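Comparing Two Hand-Held Grippers on a Tabletop Task
Stillow Manipulation Group, Procedures for Operators

Purpose

This procedure explains how to compare two sets of finger pads on hand-held grippers before either set is approved for recording. It was first written in March by Arnaldo Coelho and revised after the Himach pads were added to the shelf. It applies to all operators who have completed the basic handling course.

Before you begin

Reserve the table for the full session. Each pad set requires 300 trials per operator, divided into blocks. Most operators need a long morning for one set, and both sets should not be attempted without a break.

You will need a matched pair of grippers, the head camera, the white box, a supply of tissue paper, and the potted plant. The plant stays on the table to the right of the box. It gives the operator something to avoid and gives the tracking software a fixed object to find.

Inspect the finger pads under good light. The inner surfaces should be clean and free of lint. Close the jaws slowly and confirm that the tips meet at a point. If one pad rides over the other, loosen the mounting, seat the pad again, and repeat the check.

Step 1. Fit the headgear and check the cables

Put on the head camera before picking up the grippers. Raise and lower both arms. No cable should pull tight, and none should pass between the jaws and the marker. Coelho recommends turning to each side as well, as a cable that is slack when the operator faces the table may catch at the wrist during a turn.
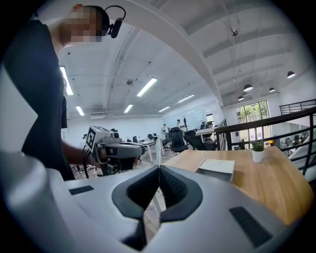

Step 2. Confirm the markers

Hold both grippers up and turn them through the positions used in the task. The Brivov viewer shows a green border when a marker is being read. A short loss during a fast turn is acceptable. A loss while the gripper is held still must be reported, and the session should not start until the cause has been found. Room lighting is the usual cause; smudges on the marker are the next thing to check.

Step 3. Run the practice block

Complete 6 practice trials with the first pad set. Practice trials are not scored, but they should be recorded under the practice label so that a reviewer can see how the operator settled in.

Step 4. Run the scored trials

Place a crumpled tissue in the open compartment of the box, with part of it standing above the edge. Bring both grippers in from the near side of the table. Use one to steady the box if it moves, and the other to close on the paper. Lift straight up, pause, and set the tissue down on the table.
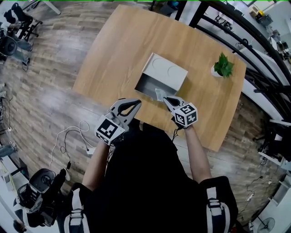 Close the jaws only as far as the grip requires. Operators who squeeze hard tend to hide the difference between pad sets, and the early Odoi results had to be repeated for this reason. Score a trial as a slip if the tissue leaves the jaws before it is set down. Score it as a tear if any piece comes away — even a small one. Replace torn tissue before the next trial.

Step 5. Change the pads

Stop the recording, remove the first set, and fit the second. Repeat Steps 2 through 4 without changing the table layout.

Reviewing the results

Export the scores from both sets and send them to Zulkifli Wijaya, who maintains the comparison sheet. Trials with missing marker data are removed before the sets are compared. In the most recent review, 223 trials remained for the textured pads after this step, which was judged sufficient. If fewer than 2 operators have completed a pad set, the result is held until another has done so.

Notes on slips should be entered the same day, in plain words, with the trial number.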